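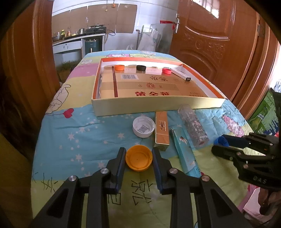

Last updated: April 11, 2022

Caps should come off before the bottles are squashed, according to one member from Mirnley, who wrote in after the January issue and asked why we were still telling people to leave them on. The advice has changed and the old leaflet is being withdrawn. Please put any copies you have in with the paper.

Caps and small packaging are now sorted separately at the Fileck hall table. Plastic caps of any colour and size are accepted, large white ones included, as long as they are rinsed. Pull out any liner that comes away easily and leave the rest.

Narrow cartons and long gift boxes go in with card. Leave them whole if you can, as the Tirau craft group picks through them first for drawer dividers. Clear plastic cases are kept to one side for the same group, who use them for pencils and knitting needles. Anything cracked goes in the general bin.

A shallow box lid makes a good sorting tray at home. One with a cardboard sheet in the bottom is easier to wipe down, and small things don't roll off the table. A wipeable cloth underneath helps too.

The last collection came to 1,219 caps, against 109 at the first one. The Farquharson store has room for 16 more sacks, so there is no need to hold anything back. Sacks should be tied and labelled with the colour if they have been sorted by colour. Mixed sacks are fine and go on the left-hand shelf.

Metal lids and corks are still not taken.

Fileck Reuse Newsletter | Contact us | Copyright Fileck Reuse | Back to top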